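Jun 9, 2024
18 shares | 30 comments

A Town That Invites Visitors Should Keep Its Restrooms Open

The Candberg town council will soon decide whether to close the public restrooms at Market Square and Leltow Station from December through the end of winter. The proposal is presented as a modest saving. It deserves closer attention than it has received, and in the view of this publication it should be rejected.

Public restrooms are seldom discussed as infrastructure, although they determine who can use the rest of it. A bench, a bus stop or a library is of limited value to a person who must plan each trip around the distance to the nearest toilet. Older residents know this well. So do parents of small children, delivery drivers, and people with medical conditions they should not have to explain to a store clerk.

The council's paper suggests that local businesses will fill the gap. Some already do, and they deserve thanks. Yet a café owner is entitled to reserve facilities for paying customers, and most cafés on the square close before the last buses leave for Parnen. Public need does not follow business hours. To pass the duty to private owners without payment or agreement is to abandon it.

Cost is a fair concern. The town of Rønning faced the same question and chose to keep one building open all year, heated, cleaned twice a day and locked overnight. Its budget was tight as well. Residents there still complain about the cleaning – with reason, at times – but they have somewhere to go. Candberg could begin with the station, where travelers have the fewest alternatives, and review the arrangement after one winter.

There is also the matter of how such decisions are made. The public notice allowed 30 days for comment and was posted only on the town website. Those most affected by the closure are among the least likely to have seen it. A printed notice on the restroom doors would have reached them at very little expense.

The council should withdraw the proposal and return with a plan for year-round service, including posted hours and a named office to receive complaints. Such a plan need not involve new construction or costly design. The essential provision is as plain as the bathroom shown with this article, with its toilet and a stretch of floor beside it, and what the town must add is a door that is unlocked when people need it. We urge residents to write to the council before the vote.

Contact the editors | © 2024 Candberg Civic Review | Back to top

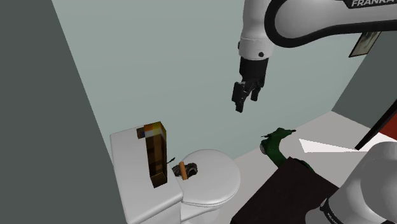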